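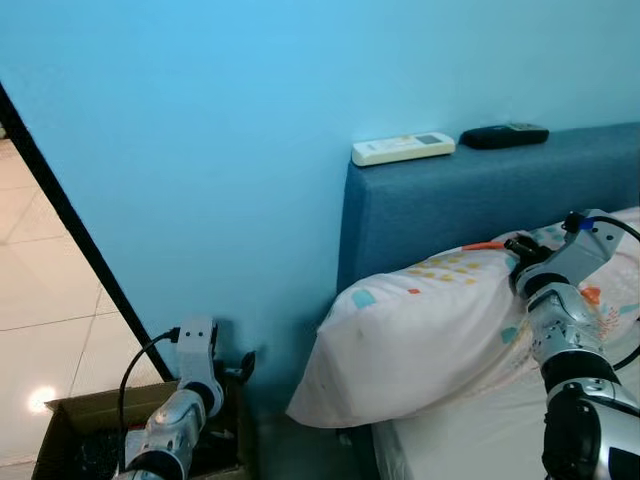
How long should a breeder keep a puppy before it goes to a new home? Eight weeks is the usual floor, and the registrar of the Ratia herding dog club would like it raised to nine for her breed.

She has kept the club's litter records for 37 years, first on index cards and then in a database called Wuvau, which the club bought in 2002 and still uses. We spoke by telephone and by e-mail over several evenings. She asked that her name be left out, on the grounds that the register belongs to the club, and she read back the technical passages for accuracy.

The proposal on placement age goes to the members in July. It would bar any litter from the club's breeder listing if a puppy left the premises before its sixty-third day. Registration itself would not be affected.

"The listing is the only thing we control," she said. "We can't tell anybody when to sell a dog. We can decide whose phone number we give out."

The case for the extra week rests on the club's return forms. Breeders on the listing agree to take back any dog they have sold, at any age, and to file a form stating when the dog left the litter, when it came back and why. The registrar has entered 1350 placements since the form was adopted. She is careful about what they show.

"Dogs placed in the eighth week come back more often than dogs placed in the ninth or tenth. That's a fact about the forms. Whether the extra week did it, I can't say. A breeder who holds puppies longer may also be a breeder who screens buyers harder. The form has no box for that."

I asked whether a box could be added. One was, in the latest revision. It asks how many times the buyer visited before pickup, and it will be some years before there are enough answers to sort on.

Most of our conversation concerned the register itself. The breed has a small base. Every dog now living traces to 41 founders, and the contribution of those founders is uneven. Two males from the Stetsiuk kennel appear behind nearly every modern pedigree, in many cases on both sides.

"People look at a five-generation pedigree and see no repeated names, and they think they have an outcross," she said. "Run it to ten generations and you get the Stetsiuk dogs over and over. The coefficient on five generations means very little in a breed like ours. I won't print it anymore."

The club now reports inbreeding over ten generations, with a second figure for how complete the pedigree is. The second figure matters. A missing ancestor is treated by the software as unrelated to everything else, so a pedigree with gaps produces a low coefficient that the dog has not earned. Imported dogs are the usual case. Where completeness falls under the club's cutoff, the certificate carries the words "insufficient data" and no coefficient.

That change drew complaints. Several owners of imported stud dogs had been advertising very low figures and lost them overnight. The registrar handled the letters herself.

"I wrote the same paragraph to each of them. The number was never there. We had been printing a blank as if it were a zero — that was our mistake, and it had been our mistake for a long time."

There is no limit at present on how many litters one male may sire. She has drafted one twice. Both drafts were withdrawn before a vote, the first over wording and the second over what to do about frozen semen. A dog may be dead for a decade and still be adding to its total, and the members could not agree on whether a cap should follow the dog or the calendar year.

Her own preference is a cap on the share of puppies registered in any five-year period. A fixed number of litters, she said, is too strict in a good year and too loose in a poor one. She concedes that a percentage is harder to explain at a meeting, and that an owner cannot know in advance whether the next breeding will go over.

Health testing is simpler. Hip films and an eye examination are required for both parents before a litter can be listed. Hips are read once, after 24 months. Eyes must be repeated every year, and that is the requirement most often missed.

"The breeder does the bitch and forgets the stud. Or the stud was done, thirteen months ago. I send it back. They're annoyed for a week and then they make the appointment."

She bred dogs herself until her last bitch, Wella, was retired after 2 litters. Wella's line continues through a daughter placed with another member. The registrar recorded those litters under the same rules and had one returned to her by her own database for a transposed microchip number.

On the July vote she would not make a forecast. The membership is split less by principle than by housing, in her account: breeders with a heated kennel building don't mind another week, and breeders who raise litters in the kitchen do. Nine-week-old puppies are loud, they eat a good deal more than they did at six weeks, and they have to be separated for part of each day if the week is to be of any use to them.

"If you just leave them in a pen together for seven more days, you've gained nothing," she said. "They need to go in the car. They need to be alone in a room for ten minutes and find out it ends. I've asked for that to be in the text, and it's in the text."

The draft gives a minimum of three separate outings between day 56 and day 63, to be noted on the litter sheet with the date and the place. How the club would check the entries has been left for later.

February 24, 2019

This site uses cookies to remember your settings and to count visits. By continuing to browse you agree to their use. Accept | Manage preferences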